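Dunari Tabletop Handling Project
Progress report to the Zestmont Fund, covering the spring through the end of June

Dear friends at Zestmont,

Thank you for your patience with us this quarter. You asked in your last note for a plain account of the fault that held us up, told at whatever length it needed, so I am going to put that first and leave the ordinary news for the end. It is a longer letter than usual and I hope you'll read it with a cup of coffee.

You will remember that the aim for this year is careful pick-up and set-down of light household things on a soft surface, with 2,000 logged attempts promised to you by the close of the grant. We were going along very nicely until one afternoon in May, a little after three, when one of the arms came down on the table and kept pushing. The gripper had been told to stop just above the cloth. It went on into the fabric, dragged it sideways, and put enough load on the fingertips to bend one of them before the arm's own force limit tripped and everything halted. No person was near it, and the only things hurt were the fingertip and our pride, but it was a safety matter and we treated it as one. All powered work stopped that same afternoon. 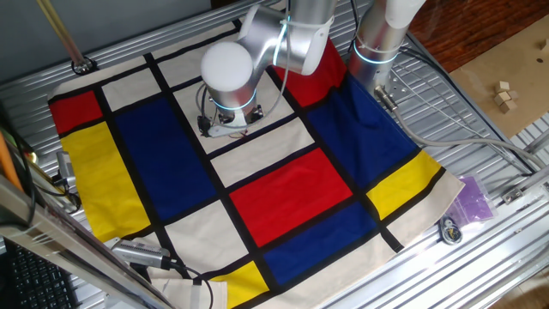 The work table at Dunari, with the gripper over the patterned cloth.

Finding the cause took us longer than I would like to admit. Our first thought was the cloth itself. It wrinkles, it bunches up, and a fold can easily sit higher than the height we have typed in for the table. We spent the better part of a week ironing it (yes, with an actual iron) and measuring it, and we did learn that our height figure was too trusting. But a fold could never account for how far the arm had gone, and when we ran the move slowly with the cloth taken off and a foam block in its place, it overshot again on the fourth try.

The next suspect was the cabling, and there we got closer. The gripper's signal line had been rubbing at the wrist, and when the joint turned past a certain angle the connection dropped for a moment and came back. That alone should have been harmless. What made it harmful was our own software, which answered a lost signal by assuming the gripper was still at its last known length. We had swapped to longer fingertips that same morning, 14 millimeters longer than the old pair, and after a dropout the program went back to the old number. So the arm believed it had 14 millimeters of clear air that it did not have, and it used them.

I think it is fair to say that either mistake by itself would have passed unnoticed for months, and that bothers us more than the bent fingertip does. We had a written procedure for changing fingertips and it said nothing at all about what the software would remember afterward.

The repairs fell into a few parts. The worn line was replaced, and its route around the wrist now has more slack and a clip at either end. Any lost signal, however short, stops the arm and leaves it stopped until a person clears the message at the keyboard.

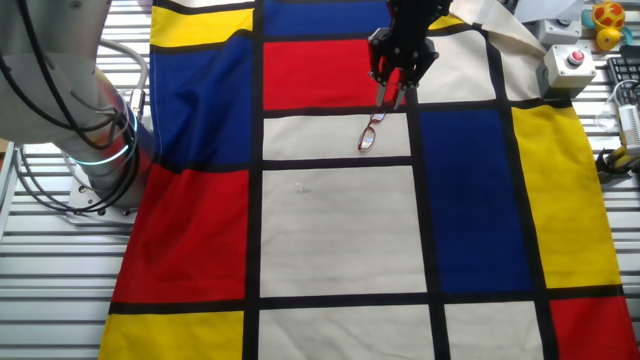 We also gave the program a floor, a height below which neither arm may travel no matter what it believes about its tool, and that floor is set again each time the cloth is laid down. Brorgate, who service the arms for us, looked over the joints and the mounting bolts and found nothing out of true, which was a great relief, as a damaged joint would have eaten most of the summer.

Before going back to full speed we ran a long trial at reduced speed, 800 moves in all, with the wrist deliberately turned through the angle that had caused the dropouts. There were no overshoots. We did get two false stops, both traced to a connector that had not been pushed fully home - annoying, but I would much sooner have an arm that stops too readily. 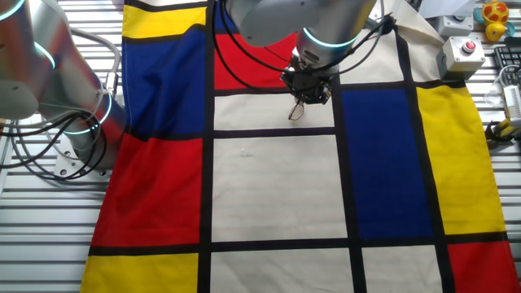
Gripper held close above the cloth, second arm at left.

As to the money, the replacement line, new fingertips and the Brorgate visit came to $3,511. We have covered this from the equipment line, where there was room, and are not asking for anything further. The schedule is another matter. We lost nearly five weeks, and I would rather tell you now that the logged attempts will probably finish a month late than have you find it out in the fall. If Zestmont needs a formal request for the extra month, please send us the form and we will return it promptly.

One item is still open. The fingertip procedure has been rewritten, but it has only been used by the people who wrote it, and we want somebody fresh to follow it cold and tell us where it is muddled. That is planned for the first half of next quarter, and I will send you the marked-up copy along with the new attempt log.

With warm thanks from all of us,

Abeysekara
for the Dunari project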